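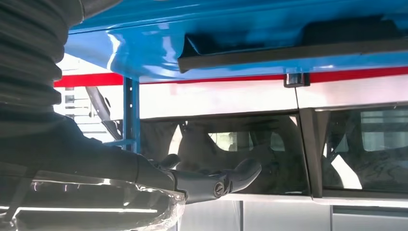

Technical Data Series, Issue 6

Altier Recordings and Playback Tools
README and data card

Maintained by the Robot Software Section, Tremero, Grernville
Contact for content: Despina Olteanu
Contact for tools: Takeshi Shibata
Card last revised: December 20, 2022

Summary

Altier is a set of robot recordings with the software needed to read, check and replay them. Each recording, called an episode in this card, holds synchronized camera video, joint positions, gripper commands and a short written task label. The release was prepared for groups that work on control and perception for robot arms and humanoid robots, and in particular for those that need close views of the gripper together with a wider view of the workspace.

The release holds 2,622 episodes that passed all checks. A further group of episodes was recorded and withheld for reasons given under Exclusions. The total number recorded was 3,934.

The playback tools can be used without the recordings. A site that stores its own data in the same layout may run the checker and the viewer on it without change.

Contents of the release

episodes/ one folder for each episode, named by its identifier
calib/ camera and joint calibration files, one for each recording session
splits/ lists of episode identifiers for training, validation and test
tools/ reader, checker, viewer and replay node
docs/ this card, the change record and the task list

An episode folder contains the following files.

meta.json task label, session, operator code, outcome flag
joints.bin joint positions and commanded positions, with time stamps
grip.bin gripper command and measured opening
wrist.mp4 video from the wrist camera
head.mp4 video from the head camera, where one was fitted
sync.csv frame number against controller time

Where head.mp4 is absent, the field head_view in meta.json is set to false. Users should read this field before opening the file. The reader does so by default and returns an empty stream.

Getting started

Unpack the archive into a directory with read and write access. The checker writes its report next to the data and will stop if it cannot do so. From the top directory, run:

tools/check --root episodes --report check.txt

A clean copy ends with the line "all episodes consistent". If the checker reports a missing calibration file, confirm that calib/ was unpacked at the same level as episodes/. This is the most frequent request received by the section and does not indicate a damaged download.

To view an episode:

tools/view --episode ID --streams wrist,head,joints

The viewer places the streams side by side and moves them by controller time. Frame stepping is tied to the wrist stream. When the head stream has no frame for the selected time, the previous frame is held and its time stamp is displayed in gray.

Cameras and views

The wrist camera is mounted close to the gripper and moves with it. The arm and fingers therefore take up a steady part of many views, while the background changes quickly. Protective film, hoses and other parts near the arm may also come into view. Users training a detector should expect large, dark, slightly blurred shapes near the lens and should decide early whether to mask them. A basic mask tool is supplied in tools/mask. It uses the joint positions and the arm model to mark the pixels the arm is expected to cover. It has no model of film, hoses or cables and will leave these unmasked.

Glass and painted metal are common in the recording area. Reflections in windows can be strong enough that a depth estimator will report a surface behind the pane, or a false one in front of it. No depth data is included in the release, and the section does not recommend treating estimated depth from these views as ground truth.

The head camera gives the wider view. It covers the floor, the storage racks and, in some episodes, other robots working in the same area. The yellow tape squares on the carpet are used by the localization module as coarse position references. The module finds the tape by color, fits straight edges, and passes the corners to the pose filter. 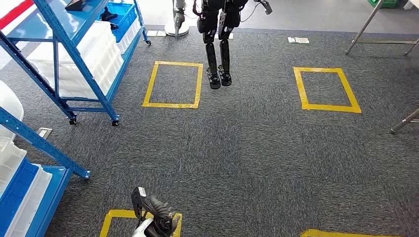
A square that is only partly in view is still used if at least one corner and the edges on both sides of it are found. Squares partly covered by the robot's own hand are handled in the same way, after the arm mask has been applied. When no corner is available, the filter continues on joint odometry alone and raises the flag pose_coarse. Episodes in which this flag stays up for the whole length are kept in the release and are listed in splits/pose_coarse.txt so that they may be left out where an accurate base position matters.

Carpet texture was tested as a second source of position and rejected. The change of grain from tile to tile repeats too regularly, and the filter at times settled one tile away from the true position.

Control software

All episodes were recorded with the Ardeleanu controller, which is maintained by the same section. The controller accepts target poses for the gripper, solves for joint positions, and limits speed and acceleration before sending commands to the drives. Both the target and the limited command are recorded. The difference between them is often of interest, as it shows where an operator asked for more than the arm was permitted to do.

Targets come from one of two sources. In operator mode, a trained person moves the arm by hand controller. In planner mode, the motion planner supplies a path and the operator only approves or stops it. The field source in meta.json records which was used. The two should not be mixed without care. Planner paths are smoother and shorter, and a policy trained on both without the label tends to hesitate at the start of a reach.

The planner keeps a fixed clearance from known surfaces. Thin parts such as posts, hinges and struts were missing from the collision model until August, and paths recorded before that month may pass closer to them than a user would expect. The affected sessions carry the note thin_parts_absent.

Replay

The replay node sends the recorded commands to a simulated arm or, with the proper key, to a real one. Replay on a real arm requires the following.

The arm model in calib/ matches the arm in use.
The work area has been cleared and a trained person holds the stop control.
The speed factor is set at or below the site limit.
The node has been run once in simulation with the same episode.

The node refuses to start if the first recorded position is far from the present position of the arm. It will not move the arm to the start by itself. Use the planner for that step.

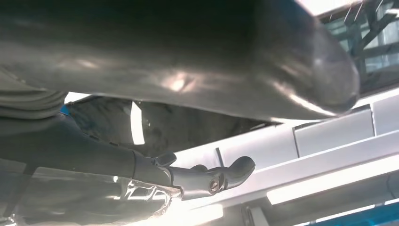
Wrist view, gripper open, with glare behind and below it.

Lighting and exposure

Exposure was left on automatic for all cameras. In views toward windows or bright white surfaces, the background may be washed out while the arm stays dark. The exposure value is not stored with the video. The section regards this as the main technical defect of the release and intends to correct it in the next issue. In the meantime, the checker reports the share of saturated pixels for each episode in the column sat. Users who need a simple cut may sort by this column and drop the highest values.

Labels and outcome flags

Task labels were written by the operator before the start of the episode and reviewed afterward by a second person. The outcome flag has the values done, partial and stopped. It describes the result as judged by the operator and should be treated as an opinion. Reviewers changed a flag only where the video plainly contradicted it, and each change is entered in docs/changes.

Exclusions

Episodes were withheld when the time stamps could not be aligned, when a video file was incomplete, or when a person who had not given written consent could be recognized. Episodes longer than 3,000 wrist frames were also withheld, as the early version of the recorder lost synchronization beyond that length. The recorder has been corrected and the limit no longer applies to new sessions.

Known limits

The recordings come from a single site. Racks, bins, floor and lighting recur throughout, and results on the test split will overstate how well a method works elsewhere. The test split separates sessions only; it does not separate places.

The recordings are not suitable for judging the safety of a robot near people.

Access and terms

The tools are provided in source form. The recordings are provided on request to research and teaching bodies that agree in writing not to redistribute them. Requests should name the responsible person, the intended use and the storage location.

Corrections

Errors in labels, flags or calibration should be sent to Despina Olteanu with the episode identifier and the frame number. Faults in the tools should be sent to Takeshi Shibata together with the checker report and the exact command that was run. Corrections to labels are collected and applied at the next issue. Corrections to calibration files are posted separately and take effect when the file is replaced in calib/ and the checker is run again.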